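Flower table fills up at the Randus building

Nov 25, 2019

Flower arranging has come to the Randus building, and what a cheerful way to get through the gray end of the year! The artificial flower table opened this week on the second floor at Horholm, with colored glass vases to fill and bunches in purple, red and pink to fill them with.
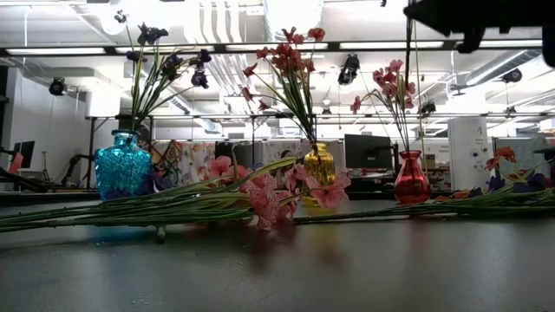
Lwazi Buthelezi, who put the display together, wanted every vase to have one strong color of its own, and we think he was right. Red blooms over yellow glass are a real treat (ours is a building with a lot of white in it). He likes the stems left long and a bit wild, and he'd much sooner see six good ones than a vase stuffed to the lip.

The flowers come out again for two more sessions, and 48 people have already put their names down. Each one runs for two hours, with room for four at a time, so do get on the list early if you haven't yet. Bring your own vase if you have a favorite!

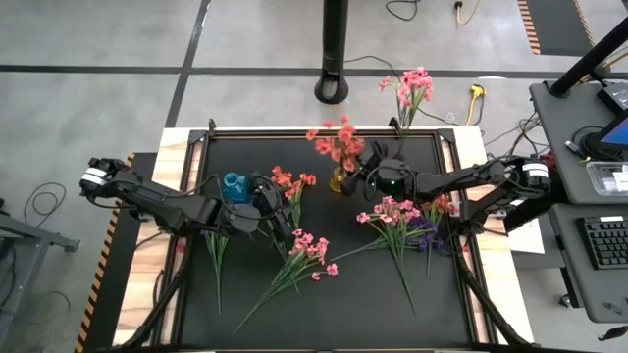
Blue and amber glass, with pink and coral-red bunches on the black mat.

Related items
Plandent lobby gets new benches
Pretorius reading room: July hours
Your best window boxes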